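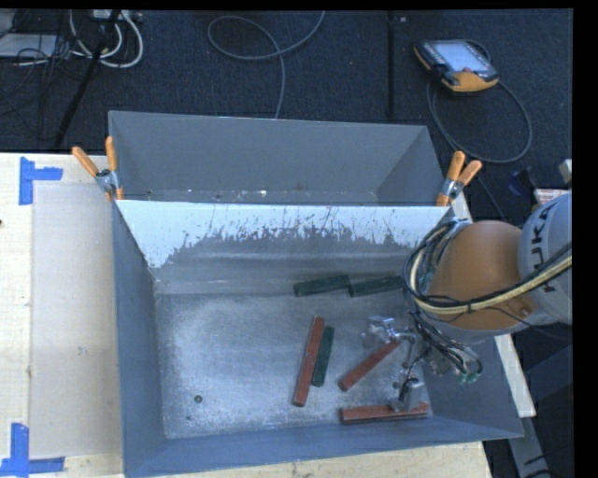

Re: [analytics-users] churn model scores drifting after the January load

Quick reply between meetings, sorry for the fragments.

Ran into the same thing on the Torres account last quarter. Same symptoms: training numbers fine, holdout fine, then the live scores all slide toward the middle and the retention people start asking why every customer is "medium risk."

> We retrained on the full customer table after the January load and
> the AUC on the holdout barely moved. But in production the top
> decile is now picking up maybe half the cancellations it used to.
> Same features, same code, same settings. We have 126 input columns,
> most of them from the Tandow export, a few from billing. Is this
> just drift? Should we retrain monthly? Or is it worth throwing out
> the trees and trying something else?

I wouldn't touch the algorithm yet. And would not retrain monthly until you know what moved, you'll just bake it in.

First thing, check the nulls. On ours the Tandow export changed how it writes missing values somewhere along the way. Old files had blanks, new ones had zeros. So "days since last support call" went from missing to 0, and the model read that as called today. 23 columns affected in our case. Took us two weeks to find, should have taken an afternoon.

How to look: pull 1,000 rows scored in production, pull the same customer ids out of the training table, join, compare column by column. No averages, averages hid it from us. Percent missing, percent exactly zero, number of distinct values. Sort by the biggest gap and read down the list.

Second thing, how did you split the holdout? If it's random rows from the same table it will have the same problem as the training set and will look great no matter what. Split by date instead. Train up to some month, test on the next one. The number will be uglier but you can belive it.

> Our vendor contact at Mandoteo says their drift monitor would have
> caught this. Anyone using it? It's not cheap.

We trialed it. It's ok. It did flag our bad columns, when we replayed the old files through it. It also flagged over 80 others that were fine, mostly seasonal stuff, so somebody has to sit and tune the thresholds. If you have a person for that, good. We didn't, and ended up with a SQL script that runs after every load and emails a table. Ugly but people read it. I can send it if you want, it's written for our schema so you'd have to swap the table names out.

> Also, is anyone still binning tenure by hand? Asis docs recommend
> it but the examples are old.

Stopped doing that. With trees it didn't buy us anything. Still do it for the logistic version becuase the retention team wants the scorecard with the ranges on it, and they don't like it when the ranges change. If you do keep the bins, store the cut points in a file with the model. Ours were being recomputed on each load for a while, which was another fun morning.

One more, check when the cancel flag gets written. If billing closes late your most recent month is full of people who already left but are labeled as active. We drop the last month from training now.

What version of the export are you on? And is it every region or just one or two? Ours was worse in the regions that moved over first.

Back online after 3.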